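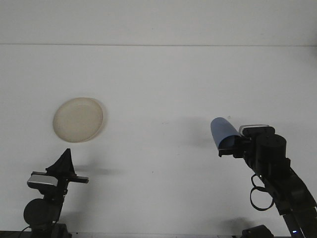
So I finally saw Trorneo. Matinee, 197 seats, and I had pretty much a whole row to myself. Quick thoughts before I have to run.

It's 97 minutes and it feels like less. A ferry town, a closed cannery, a daughter who comes home to sell the house and then just doesn't. Hardly any plot. Didn't mind one bit.

The lead is the reason to go. She plays a tired person without doing Tired Acting, if that makes sense. There's a phone call near the end, one take, she barely talks. I teared up. Then checked if the guy behind me noticed.

Stuff I didn't like: the music. So much piano. And teh brother disappears halfway through, no explaination, like they ran out of days with him.
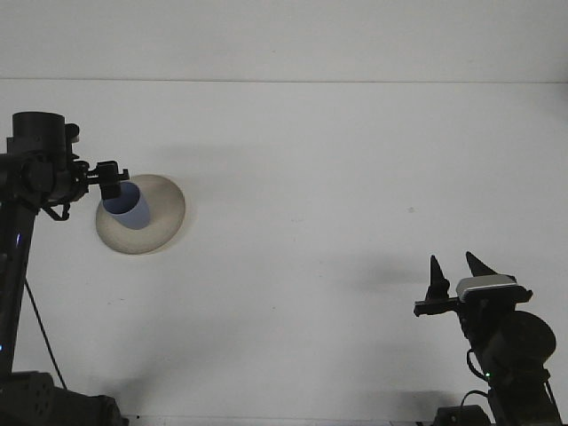

It picked up two prizes at the Cermont festival in August, best actress and something for the sound. Sound, sure. You can hear every board in that house. I'd have given it screenplay too but the jury went with Issahaku, which I still haven't seen. Everybody says go. It's only playing at the Pritex downtown and parking there is a nightmare, so maybe next week.

Anyway. Trorneo, go see it, bring tissues. Skip the trailer, it gives away the phone call.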